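Curnbridge Staff Intake Records — README

Quick notes, will tidy later. Questions to Evaristo Villalobos, or Ekow Agbeko if it's about the scoring sheets.

What it is

Applicant records from the Curnbridge college hiring round for non-teaching posts. Finance office, registry, library desk. One row per application, 2381 rows. Names and phone numbers stripped. Came out of Plillero (the old HR system) as a single export, then split by stage.

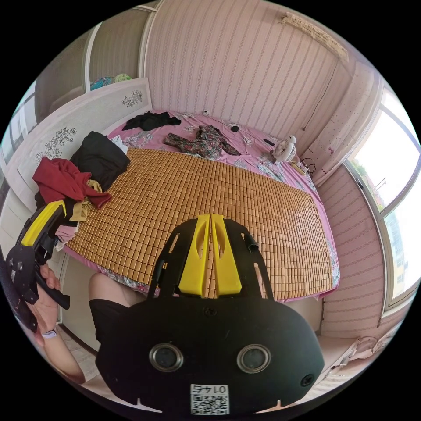
Files

applications.csv — everyone who applied, incl. the ones who never sent the full papers
written.csv — written test marks, per section
interview.csv — panel scores, 3 panelists per person
outcome.csv — offered / reserve list / declined

Join on app_id. NOT on seat_no, seat numbers got reused between the morning and afternoon sittings.

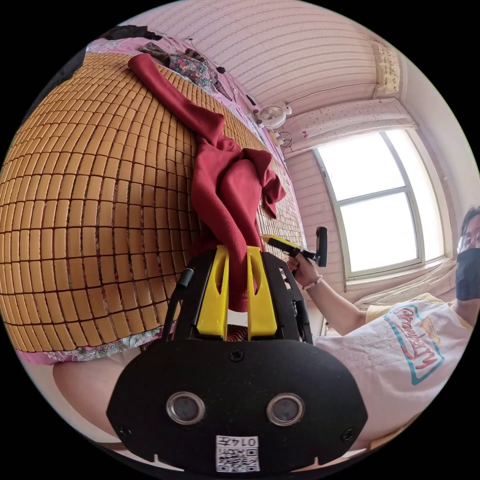 Known problems

Written marks are out of 100 for finance posts and out of 80 for library. Not rescaled. Do it yourself, and say so if you publish.
Blank interview score = didnt attend. Zero = attended and scored zero. Please don't fill blanks with zeros.
The Lamptey campus sent its sheets on paper, typed in by hand on a Friday. Expect typos in post_title.
Date columns dropped on purpose. 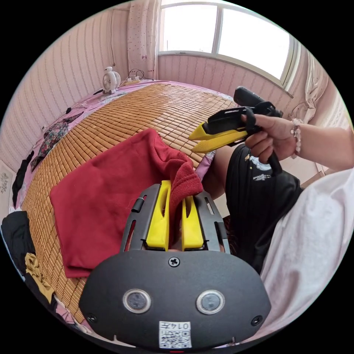

Free text in the interview comments is only half cleaned. Panelists wrote whatever they liked, some in full sentences, some in initials. Folded notes are joined with a pipe, and if you've no idea what I mean by folded, think of the dark red cloth on the bamboo mat with one corner lifted: the main comment lies flat, the bit added afterward is the corner, same piece of cloth. Split on the first pipe only. Later pipes are the panelist's own.

Use

Fine for teaching and for internal reports. Don't try to work out who anyone is. Don't train a screening tool on it, the reserve list was decided partly by post and the file doesnt say how.

Harkimitz has a smaller copy with the outcome column missing. Use this one instead.
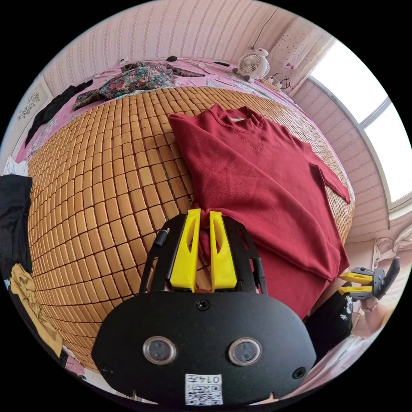

Dark red sweatshirt, sleeve out to the right, fold held in the yellow fingers.

To do

Rescaled marks column
Proper list of post codes — Ekow has it
Fix the header in interview.csv (panel_2 is in there twice, second one is really panel_3)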